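Skelier Simulator, school licence: review after one term
Posted 27 February 2018 by Edith Ríos

Our robotics club has 13 students, and the only robot arm in the school is shared with the technology classes. In December we bought the Skelier licence so that everybody can practise at the same time. I would like to share my opinion for other teachers.

The installation took me one evening. The manual from Plornton is clear, but the chapter about gripper settings is too short and I had to write to their support. They answered after two days, very politely.

My students learn with it quickly. The sorting exercises are the best part, and even the younger ones, who are 13 years old, finished the first six without my help. The shadows and the floor look good enough to keep their interest. What I like less is the speed. On our older computers the programme becomes slow when there are several bottles, and it closed by itself two times during a lesson.

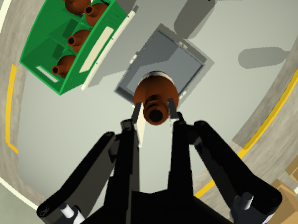

Bottle exercise: the gripper holds one bottle over the grey bin, with more in the green crate.

The lesson plans are only in English, so I translated them for my group. Saving the work of each student is also not very comfortable, as every file must be named by hand.

I give it 8 out of 10 and we will renew the licence.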